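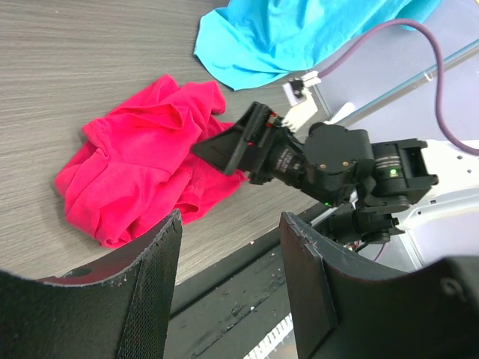 A pink cloth on one of the gray tabletops at the Trurnovik open day.

I have followed professional football long enough to have opinions about left guards, so when Trurnovik opened its training complex to the public I drove over with my friend Tarun Pathak, who follows a different team and came mainly to feel sorry for me.

Parking was free, which made me suspicious. Check-in was run by Ekua Quaye, who handed each of us a lanyard and a schedule and told us the quarterbacks would throw at eleven. They threw at twenty past. If you watched this offense last season you will recognize the clock management.

The indoor field is the thing they want you to see, and fair enough, it's a lovely piece of turf. Our guide, Adwoa Alhassan, said the bleachers along the side hold 700 and that 583 people had signed up for the day. I'd guess a third of them were under ten and wearing a jersey down to their shins. Tarun asked whether the roof was high enough for punts. It is, mostly. There is a dent up there, and Adwoa gave us the name of the man responsible with more pride than I expected.

Then the throwing. Kwaku Akolgo, the presumed starter, went first and hit everything short. On the deep outs he was high, then high again, then so high that a boy in the fourth row caught one and had to be talked into giving it back. Behind him was Prado, the backup, who looked better all morning. I want to be careful here. Backups always look better at open days, with no pass rush and a crowd that has come to be nice. I've fallen for this before and bought the shirt.

A man near us had the arithmetic ready: Akolgo completed 82 passes over the losing streak and the team still managed 2 touchdowns. He told us this several times. I believe he'd have told the receivers if they had come any closer to the rail.

We got a question-and-answer session with the offensive line coach, Yaa Agbenyega, and it was easily the best half hour of the visit. She had no slides. She pulled two dads out of the audience, put one in a stance and explained why he was about to be beaten to the inside. He was. Asked about the right side of the line, she said it was "a work in progress," and then looked at the ceiling for a while, possibly at the dent. 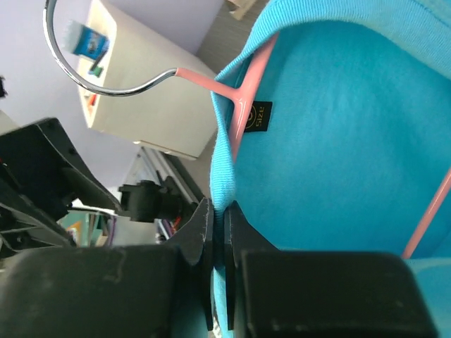 Turquoise shirt on a pink hanger, same day.

Lunch was a hot dog from the Acheampong stand, priced as if it came with season tickets. The museum corner has a helmet from the Gomside years and a playoff ball under glass. The card beside the ball skips the final score, and I thought that was tactful.

The weight room was closed by the time we reached it, so I can report only that the door is heavy.

If they run it again in June, go early and sit on the far side, where you can hear the coaches. Bring your own lunch. Tarun says he'd come back for the line coach alone, and he has asked me to mention that his team made the playoffs.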